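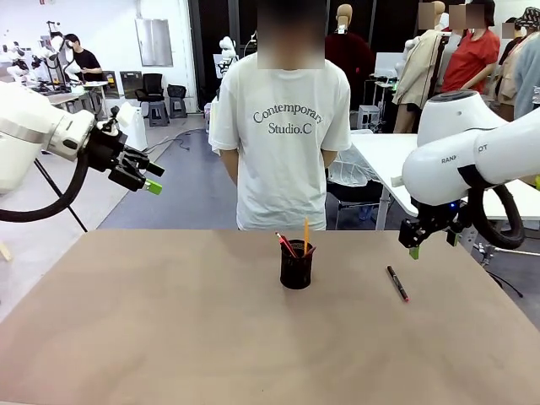 Aula 7 – Taxa de sucesso: o que o número esconde

Tarefa de referência: guardar um marcador num porta-lápis, com dois braços. O marcador preto fica deitado na mesa, à direita do copo, que já tem dois lápis.

O método Torau é apresentado com 80% de sucesso, depois de treinado com 100 demonstrações teleoperadas. Antes de aceitar o valor, convém perguntar:

1. Quantos ensaios? O relatório indica 60, todos na mesma mesa.
2. Quem fixou a posição inicial? Se o marcador parte sempre do mesmo sítio, uma trajetória decorada pode bastar.
3. O que conta como sucesso? Largar o marcador encostado à borda do copo foi aceite em Torau e recusado em Cutard. Os dois resultados não são comparáveis.
4. Os dois braços são necessários? O relatório fala em coordenação bimanual, mas não traz o ensaio de controlo com um só braço.

A palavra "generalização" aparece no resumo e nunca mais – nenhuma tabela muda o copo, a cor do objeto ou a luz.

Para quarta-feira: ler a secção de avaliação de Cutard e propor um protocolo com posições sorteadas e critério de sucesso escrito antes dos ensaios. Máximo de uma página.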